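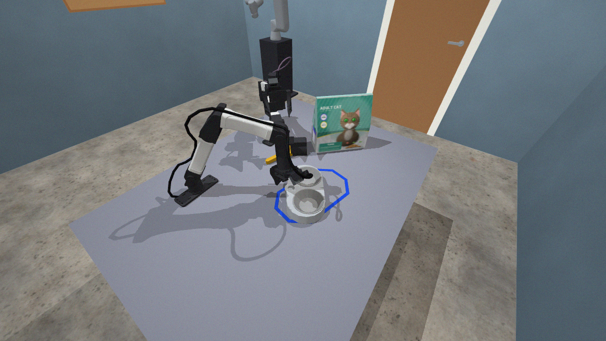
El plato de una mascota.

¿Cómo beben los perros y los gatos?

Cuando tienes sed, agarras un vaso, pegas los labios al borde y aspiras un poco. Facilísimo. Ahora imagina que no tienes manos y que tu boca se abre hasta muy atrás, casi hasta las mejillas. ¿Cómo harías para beber? Un perro y un gato tienen justo ese problema, y cada uno lo resuelve con su propio truco. ¡Y los dos usan la lengua!

¿Por qué no sorben como nosotros?

Para sorber hay que cerrar bien la boca por los lados. Así se forma un hueco sin escapes y el líquido sube. Tus mejillas hacen ese trabajo sin que te des cuenta. Los caballos y las vacas también pueden hacerlo, y por eso meten el morro en el agua y tragan casi en silencio.

Los perros y los gatos son carnívoros y necesitan abrir mucho la boca para morder. Sus mejillas no llegan a cerrarla por los lados, así que si intentaran sorber, entraría aire por las esquinas. (Prueba a beber con una pajita que tenga un agujero y verás lo que pasa.)

El truco del gato

Durante mucho tiempo la gente pensó que el gato usaba la lengua como una cuchara. Luego unos científicos lo grabaron con cámaras muy rápidas y se llevaron una buena sorpresa.

El gato dobla la punta de la lengua hacia abajo y apenas toca la superficie del agua. Después la sube a toda velocidad. El agua que se ha quedado pegada a la punta sube detrás, formando una columnita, como un hilo. Antes de que la columnita se caiga, ¡zas!, el gato cierra la boca y se queda con un trocito. Lo repite varias veces por segundo, tan deprisa que tú solo ves una mancha rosa que se mueve.

En esa columnita pelean dos cosas. La inercia empuja el agua hacia arriba, y la gravedad tira de ella hacia abajo. El gato cierra la boca en el momento perfecto, y nadie le ha dado clases de física.

El truco del perro

El perro también dobla la lengua hacia atrás, pero la mete mucho más en el agua y con mucha más fuerza. Al sacarla de golpe levanta una columna más grande que la del gato, y entonces le da un mordisco. Sí, has leído bien – ¡los perros muerden el agua!

La parte doblada de la lengua también recoge agua, como un cucharón, pero casi toda esa se cae por los lados antes de llegar a la garganta. Por eso el suelo de la cocina acaba como acaba. En casa de Roos, que es quien escribe estas páginas, hay una perra mestiza llamada Visser que deja un charco hasta la puerta.

¿Cuánta agua necesitan?

Depende del tamaño, del calor que haga, de cuánto corran y también de lo que coman. Un perro suele beber aproximadamente 50 mililitros al día por cada kilo que pesa. Vamos a hacer la cuenta con un perro de 8 kilos:

8 × 50 = 400 mililitros

Es un poco más que una lata de refresco. Los gatos suelen beber menos. Sus antepasados vivían en lugares secos y sacaban buena parte del agua de los animales que cazaban. La comida húmeda también lleva mucha agua, y un gato que come de lata visita menos el bebedero que uno que solo come pienso.

Si tu mascota empieza a beber muchísimo más o muchísimo menos que antes, díselo a un adulto para que llame al veterinario.

Haz de investigador

Necesitas un vaso medidor, un cuaderno y una mascota (la tuya o la de alguien que te deje).

1. Por la mañana, lava el plato y échale agua limpia. Apunta cuántos mililitros has puesto.
2. Déjalo en su sitio de siempre. Si hay que rellenarlo, apunta también lo que añades.
3. A la mañana siguiente, vuelca lo que queda en el vaso medidor y réstalo del total.
4. Repítelo varios días y compara los días frescos con los calurosos.

Ojo, que una parte del agua se evapora y otra termina en el suelo. Para saber cuánta se evapora, pon otro plato igual con la misma agua en un lugar donde no llegue ningún animal y mídelo también.

Y no molestes a tu mascota mientras bebe. Siéntate un poco lejos, quédate quieto y escucha. El gato casi no hace ruido. El perro... bueno, al perro se le oye desde el pasillo.

Palabras nuevas

Carnívoro: animal que se alimenta sobre todo de carne.
Evaporarse: pasar de líquido a gas, como hace un charco al sol.
Gravedad: la fuerza que tira de las cosas hacia el suelo.
Inercia: lo que hace que algo que se mueve siga moviéndose.

Texto: Roos Brouwer. Revisión: Maarten Coppens.

Contacto | © Girnach, páginas para curiosos | Volver arriba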